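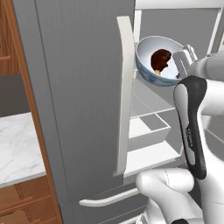

STUDENT PROJECTS / Food & Household

Food waste in shared student kitchens
Preben Arnardóttir, Elínborg Blöndal. Advisor: Guðlaug Mogensen

Home Projects People Archive
Search this site... Go

Why we did it. Everybody in Surkholm house complains about old food, no one writes it down. So we did, 19 residents, 11 weeks, one paper log per floor. Question was simple: what gets thrown out and why.

Method. Kitchen scale by the trash can. Weigh it, write the food, write a reason. Bread, leftovers, vegetables, dairy, other. Coffee grounds and peels didn't count. Hafþór did the typing up, thanks. Log for floor 2 got soaked in week one, had to start that page over, so those numbers are a bit low.

Results. Bread was worst by weight. Then cooked rice and pasta. Most common reason written down was "forgot I had it", next was "made too much". Vegetables went mostly right before weekends when people go home. Dairy less then we expected. Kirkegaard house wanted to join for comparison but only sent a few sheets, left out. 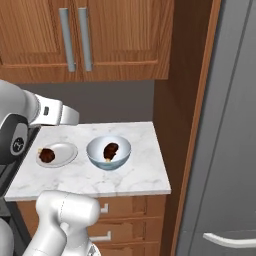 What we tried after

Date labels on masking tape, and one shared shelf for anything free to take. Also a 90 second reminder talk at the house meeting. Labels got used at first, then the pen went missing. Shared shelf kept going. Bread still a problem, people buy big loaves because they are cheaper per slice.

Left to do: graphs, fix the refrences, ask Guðlaug if the raw sheets go in the appendix. Final version due in March.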